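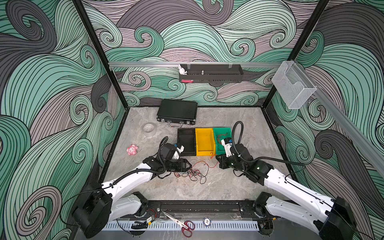
How to Document a Car Crash for an Injury Claim

This guide covers the records a driver or passenger should collect after a motor vehicle crash in which someone was hurt. It applies to crashes with other vehicles, with fixed objects, and on private lots. It does not cover work vehicles, which usually fall under workers' compensation and have their own notice rules.

Before you start

Call 911 if anyone is injured or if a vehicle is blocking traffic. Medical care comes first. Steps 1 and 2 are done at the scene. If you were taken to a hospital, ask a passenger or family member to do what they can and begin at Step 3 yourself.

Step 1. Record the other driver's details

Write down the following for each vehicle:

Full name, address and phone number of the driver
Name of the registered owner, if different
License plate number and state
Insurance company and policy number

Photograph the license and insurance card if the driver agrees. Check that every digit can be read before you hand the cards back. Do not discuss fault. Statements such as "I didn't see you" may be repeated in the adjuster's notes.

Step 2. Photograph the vehicles and the road

Take wide shots first, from at least 4 positions, before the vehicles are moved if it is safe to do so. Then take close shots of each damaged area. Include skid marks, debris, traffic signs, signals and anything that blocks a driver's view. Keep the original files. Cropped or filtered copies are harder to authenticate.

Get names and phone numbers from witnesses. The police report may list only the people the officer spoke to.

Step 3. Request the police report

Ask the responding officer for the report number and the name of the department. Most departments release the report within a couple of weeks. Read it when it arrives. If a plain fact is wrong, such as a street name or a plate number, send a written correction request with proof. Disputed opinions about fault are normally handled by adding your own statement.
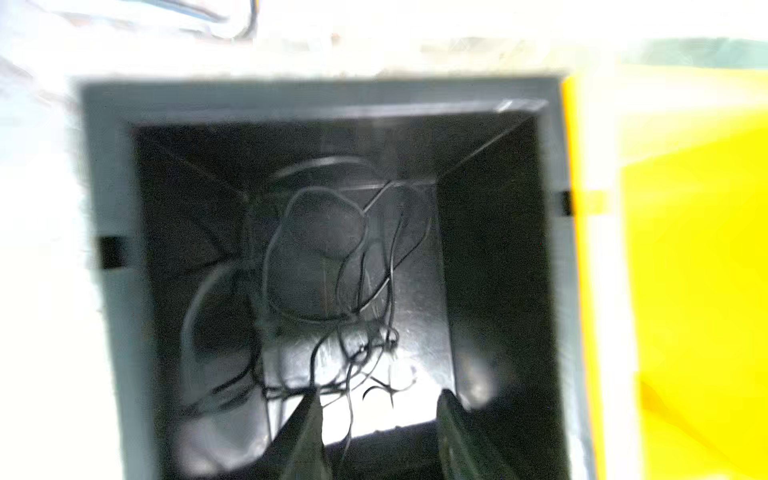

VERKUMHAM, October

The intake checklist used at Szalai was revised this month. Dénes Barta rewrote the section on medical records, and the steps from here on follow the new version.

Step 4. Build the medical file

See a doctor promptly, even if the pain is mild. Tell the doctor that the visit follows a crash, and describe every symptom. Request itemized bills as well as visit summaries. A balance statement that shows only a total is not enough.

File each bill by date of service. A sample entry:

Provider: Esau Physical Therapy
Service: initial evaluation
Billed: $169
Paid by patient: $139
Balance: $30

Keep prescription receipts, parking receipts and a mileage log for medical trips.

Step 5. Record lost income

Ask your employer for a signed letter stating your job title, rate of pay and the dates missed. Attach pay stubs from before and after the crash. Self-employed claimants should use invoices, canceled jobs and prior tax returns.

Step 6. Keep a daily log

Write a short entry each day. Note pain level, sleep, medication taken and tasks you could not do. Use plain terms. "Could not lift a grocery bag with left arm" is more useful than "bad day." Hand over the log only after a lawyer has reviewed it.

Step 7. Report to your insurer

Notify your own insurer as soon as possible. Give the date, place, vehicles involved and report number. You may have a duty to cooperate with your own company under the policy. You generally have no such duty to the other driver's insurer, and you can decline a recorded statement until you have legal advice.

Do not sign a blanket medical release. Limit any release to the body parts injured and to a stated period.

Step 8. Send the file

Scan everything as PDF and number the pages in one sequence. Large files cause trouble with some upload portals. One file handled by Hajnalka Hegedűs ran to more than 330 pages and had to be split by provider before it would upload. Keep a full copy and note the time each part was sent.

Filing deadlines vary by state, and claims against a city or county often have a much shorter notice period. Check the deadline that applies to your claim before you wait for any outstanding record.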